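The tablet that takes all morning

I have been writing this blog long enough that people have started inviting me to things, and in April one of those invitations was a good one: an open day at Domański, the company that presses and packs deworming tablets in a long low building outside Gamlow. I said yes before I had finished reading the email. I've written about worm treatment in kids for years (it's the post everybody finds me through, for better or worse) and I had never once seen a tablet get made.

The bus from the station drops you at the wrong gate. If you go next year, stay on until the second stop and save yourself the walk along the fence. I got to the front desk at ten past nine with one wet sock and was handed a visitor badge, a hairnet and a paper coat that came down to my shins. They had split us into groups of 13, and mine was mostly pharmacy students plus a retired school nurse and her grandson, who asked better questions than any of us.

Our guide was Hubert Czerwiński, who runs the granulation room and clearly loves it. He started by putting a paper cup in front of us with a spoonful of white powder in it and asking us to guess what it was. Everybody guessed the drug. It was starch! Most of a chewable tablet is stuff that is there to hold the tablet together and make it taste like something a four-year-old will let past her teeth. The drug itself is bitter and hardly dissolves, and it clumps if you look at it funny, so they spend a huge amount of effort getting it spread evenly through everything else. Too much in one tablet and too little in the next and you have a problem you can't see from the outside.

So the morning goes like this. Powders get weighed in a booth with air blowing downward so the dust stays off the person doing it. Then everything gets blended, wetted, dried and sieved until it looks like coarse sand. Then it waits for the lab. That waiting was the part I had never thought about. I had pictured a machine with powder going in one end and boxes coming out the other, and in real life there are these big steel drums standing in a corridor with a yellow tag on them, doing nothing, until somebody upstairs signs a sheet. Hubert said a batch can sit there from breakfast to lunch and people still ask him why his room is slow.

The press is the showpiece and it's very loud. You watch it through a window. It's a turning wheel of little punches, and the tablets come down a chute like gumballs, and every so often an operator scoops up a few and takes them off to be weighed and crushed. Crushed on purpose, I mean. A chewable has to be hard enough to survive a truck ride and soft enough for a small kid to bite, and that window is narrower than I'd have thought. The strength they were running that day was 400 milligrams, the single dose used in school programs, and it's a big tablet when you see it in your palm. The grandson was allowed to feed one into the crusher. He asked to do it again. They let him.

I asked about flavor, because readers always ask me about flavor. They make an orange one and a strawberry one. Orange goes down better with older kids, apparently, and little ones don't like either very much. For the very smallest the advice is still to crush the tablet between two spoons and mix it with water, and Hubert was firm about this. Forcing a whole tablet on a crying toddler is a choking risk, and he'd like that printed larger on the box than it is. I'd like that too. If you've got a child under three in a treatment program, please ask the person handing out the tablets to crush it for you, even if there's a line behind you.

Lunch was in the canteen and it was fine. Soup, bread, a very serious potato salad. I sat with two of the students, and they'd both done a summer on a school deworming round, one by the coast and one up in the hills. They told me things the brochure didn't. Tablets get chewed and spat out behind the latrines. Parents keep kids home on treatment day after one bad stomachache goes around the rumor mill. One teacher they worked with went and ate a tablet herself in front of the whole class, and the next morning everybody showed up.

After lunch it was Tismont's turn. Tismont is the small outfit in the back half of the same building, and they're working on what comes next if the old drugs stop doing their job. And that's a real worry, by the way. Resistance is all over the place in sheep and goats, where farmers have been dosing with the same family of drugs for decades, and for whipworm in people a single dose never worked all that well to begin with. Roundworm it still knocks out nicely. So a lot of the afternoon talk was about pairing two drugs together, so that whatever slips past the first has a decent chance of getting hit by the second.

I'm going to get some of this wrong, but the way it was explained to me, the science of the pair is further along than the making of it. Two drugs in one tablet means two powders that behave differently, and the even-spreading problem from the morning gets twice as annoying. They've made small trial batches. They're calling the project Zastiletti, and I asked three separate people where the name came from and got three shrugs.

There was a Q and A at the end and it ran long, which I loved. The school nurse stood up and asked who pays. It's a fair question. The tablets themselves cost next to nothing, and in most programs they arrive donated, but the trucks and the training and the day's wages for the people with the clipboards do not. The Domański side said they'd sell at cost to any public program that asked. The Tismont side said they didn't know yet what a combination tablet would cost, and I appreciated hearing a plain "we don't know" from people in matching polo shirts.
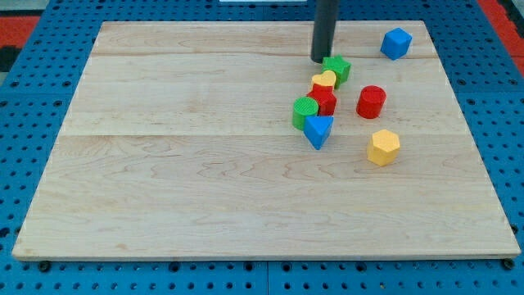 Then came the chat over coffee, where a lady from the row behind me jumped in to say that pills would never fix it on their own, that her district had treated every school for years and the kids were reinfected by the next rainy season, and that she would trade the new tablet for working toilets and a tap with soap next to it. Nobody argued. Hubert nodded the whole way through and said she was right, and that he'd still rather a child had the tablet while waiting for the toilet. They were still going at it, very politely, when I went to find my coat.

A few practical things if you're tempted. The open day is free but you have to sign up ahead, and they cap it at 50 visitors, so don't leave it to the last minute like I nearly did. Closed shoes are required and they do check. You can't bring your phone into the production side, so everything I've told you about the press is from memory and some notes I scribbled on the back of the floor plan. Kids are welcome in the afternoon, and in the morning too if they're tall enough for the paper coat not to be a tripping hazard (their rule, and they have a mark on the wall for it). Parking is tight. The canteen takes cards.

I came home with a tote bag, a pen that has already died and a leaflet on hookworm that is better written than mine, so I'll be redoing my page on that over the next couple of weeks. If you have questions you wish I'd asked, put them in the comments and I'll send the good ones on to Hubert, who said he'd answer them once the audit is out of the way.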